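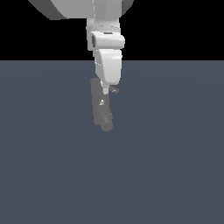

Clorano sim notebook, July - arm and rod part, drop-out fault

Logged by me, Sushil Singhal to check the numbers.

The overnight batch came back with 548 episodes and a pass rate I don't believe. Tekgate's summary page says "nominal". Their summary page said that in the spring too, when the gripper was closing on air.

Went through the renders by hand. In a lot of the runs the arm simply isn't there for part of the episode. The part stays up, well clear of the floor, and the scorer is happy because it only reads the height of the part. Nothing in the success test asks whether a hand is anywhere near it.

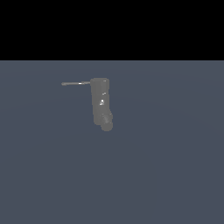

Gray part with side rod, no white arm in view.

Niskanen's view is that this is only a drawing problem and the physics underneath is fine. Maybe. I asked for the contact log to back that up and got a plot with no axis labels. If the arm is still in the solver I want to see grip force on the rod at step 2620, in newtons, next to the render for that same step. Until then I'm treating every pass in this batch as unproven.

Sushil thinks the 212 runs flagged "slow reset" are the same fault. I'm less sure. He sorted by seed and they do bunch up, but so does everything if you sort it enough ways.

Tried: rolled back the Gindum asset pack, reran 2 seeds. Same result both times. Cleared the mesh cache, same again. Haven't touched the collision shapes yet.
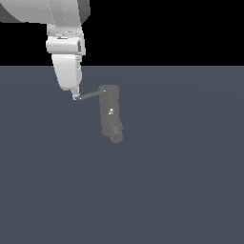
To do before anyone quotes a number

- Get the raw contact log, not the plot.
- Add a check to the scorer: distance from fingertips to rod, every step, fail the run if it goes over the limit.
- Rerun the flagged seeds with the spring build and compare.
- Pull the pass rate off the shared page. Sushil has the login.
- No transfer to the real arm from this checkpoint. If the policy learned that letting go costs nothing, I don't want to find out with a person at the bench.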